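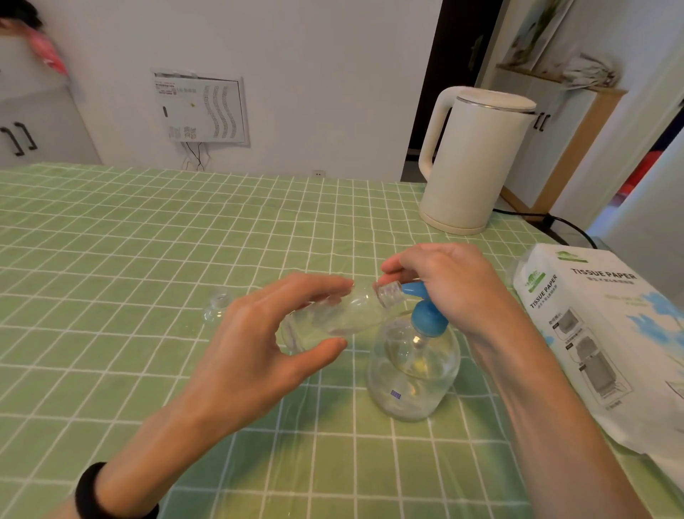
Known fault: clock drift in the bottle-and-pump set

Thank you for downloading Jostel, and sorry in advance. Of the 1194 clips, 85 have wrist tracks running 100 ms behind the video, and an arm trained on them closes its grip too late.

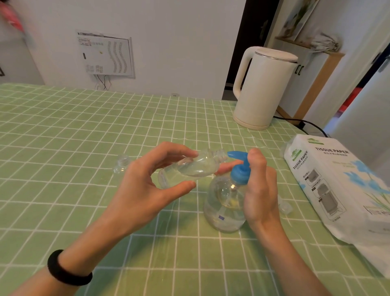
We found it in May, after our test arm at Venach crushed 2 bottles and we'd blamed the poor gripper for ages. Please skip anything listed in drift.txt until the tracks are redone.

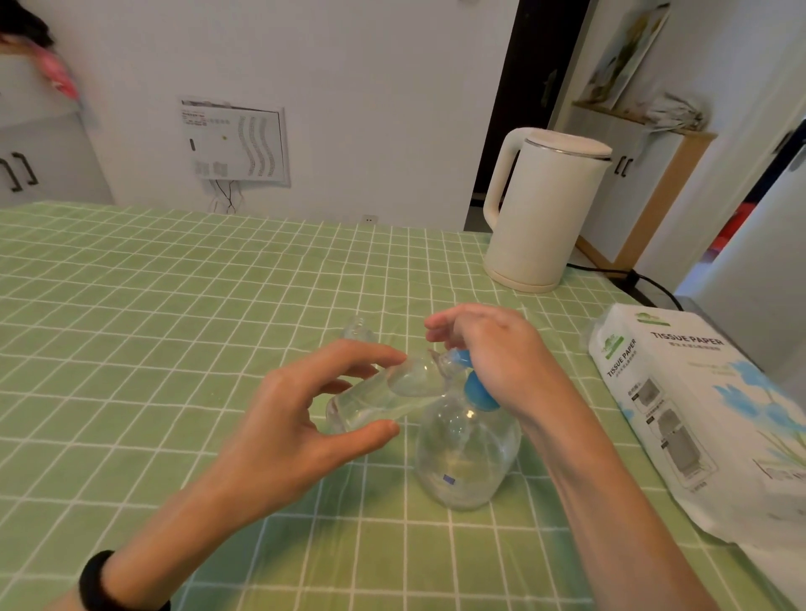
Rhys Rakena writes that his arm still grips late with those clips removed, so keep your force limit low for now.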